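Floten Releases Edamo 2, a Planning and Perception Package for Two-Arm Manipulation

3 min read

RINDHAM, June – Floten today announced the general release of Edamo 2, the second major version of its software for planning and supervising work carried out by two robotic arms at a shared table. The package is available to licensed laboratories and integrators from Thursday. Existing holders of an Edamo license may upgrade at no charge for the remainder of their current term.

Edamo 2 brings perception, grasp selection and motion planning into a single process. In the first version these were separate programs that exchanged files, and users had to restart all of them when a camera was moved or an arm was recalibrated. The new version keeps one shared model of the workspace and updates it while the arms are in motion. A change in the position of an object is passed to the planner directly, and the planner may revise the remaining steps of a task without returning either arm to its home position.

The release also introduces a contact scheduler. When both hands are working close to the same object, the scheduler decides which hand may touch it, which must wait, and how near the waiting hand may stand. Operators set these limits in a plain text file. A graphical editor for the same settings is included for users who prefer it.

Development was carried out jointly with Tiongson, which supplied the hand control layer and maintains the library of finger postures delivered with the package. The library now holds 48 postures, each of which may be edited or replaced by the user. Postures saved in the earlier format are converted when they are first opened.

For internal acceptance, Floten selected tabletop tasks with flat, close-fitting parts. Such parts leave little edge for a finger to hold, and a small error in angle is enough to keep the last one from seating. The acceptance set consisted of 1657 recorded task runs, which were replayed against each candidate build before release. Test sites worked from a common set of instructions and were asked to use ordinary rooms and furniture, with no special surface under the parts. Reflections from polished tabletops were among the conditions that the perception module was required to handle.

Edamo 2 records every planning decision in a log that can be read alongside the camera recording. For each step, the log gives the part selected, the hand assigned to it and any alternative that was set aside. Floten expects this record to be of particular use to teams comparing planner settings, who have until now had to work from joint data alone.

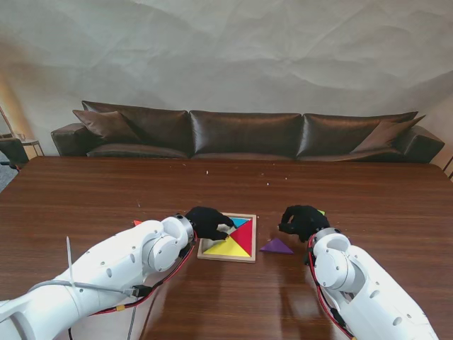
Tiongson said in a separate statement that the contact scheduler had been the most requested item among its own users, and that it would have preferred to see it delivered earlier. It added that two hands over one small tray remain a hard case for any planner, and that the waiting distances supplied with the package are cautious and should be tuned on site.

Floten has accepted that recommendation. A tuning guide is included in the documentation, and a revised set of default distances is planned for the first maintenance update.

Edamo 2 runs on the same computers as the previous version. Drivers for 23 arm and camera models are supplied, and an open interface is provided for others. Sites using custom hands should confirm with Tiongson that a suitable posture set is available before upgrading. Support for the first version will continue, limited to security and calibration fixes.

Licensed users may download the package through their existing account. Evaluation licenses are issued on written request to the Floten office in Rindham.

Contact: Floten Press Office, Rindham | © Floten. All rights reserved. | Back to top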